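Home & DIY Help > Walls and Ceilings

Painting a room that has dark wood in it – which white?

Asked by Loretta Lindqvist, 2021-07-01
Views: 853

We moved into a flat in Prarkdale in December and I want to repaint the main room before the autumn. The walls are pale and I'd like to keep them pale, but every sample I put up looks dirty next to the dark brown wood. I've tried a brilliant white and a cream so far. The brilliant white looked blue by teatime and the cream looked like old custard.

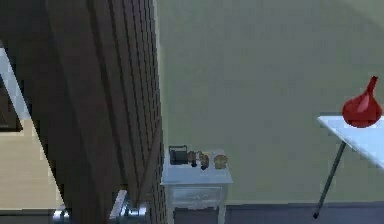 Dark slatted wood against the pale wall.

I don't want to paint the wood. Is there a sort of white that sits well beside a dark brown, or do I need to go for a proper colour? The room faces north and I do most of my reading in there in the evening, so lamplight matters as much as daylight. Matt or eggshell, I don't mind.

3 answers

Rupert Hofstetter
Score: 167

Look for an off-white with a bit of grey and a bit of yellow in it. Brilliant white has a blue brightener in it and north light brings that out. Cream goes the other way and turns heavy under a warm bulb.

Stop testing straight on the wall. Paint two coats on a sheet of lining paper, leave a bare border round it so the old colour doesn't touch the new one, and tape it up beside the wood. Move it every day for a week. Look at it in the morning and again with the lamps on. I did this in my own back room in Plasgate and the one I'd liked best in the shop was the first to go. 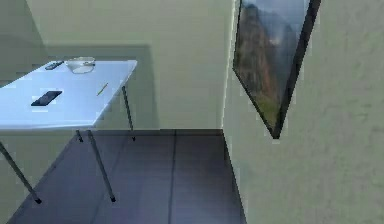
Check your bulbs as well before you buy anything. If you have a cool bulb in the ceiling and a warm one in the lamp, no paint will look right under both. Change them to match, then do the test sheets again. Matt hides bumps better than eggshell, but it marks more easily if people brush past it.

Sang Huỳnh
Score: 12

just go pale green. mine is and it looks fine with brown

Eftychia Kontogiannis
Score: 31

Agree with Rupert on the lining paper. One thing to add – mask the edge of the wood properly. Dark grooves show every speck of white and it is a pain to pick out with a cocktail stick. Press the tape down with an old bank card and pull it off while the last coat is still slightly tacky.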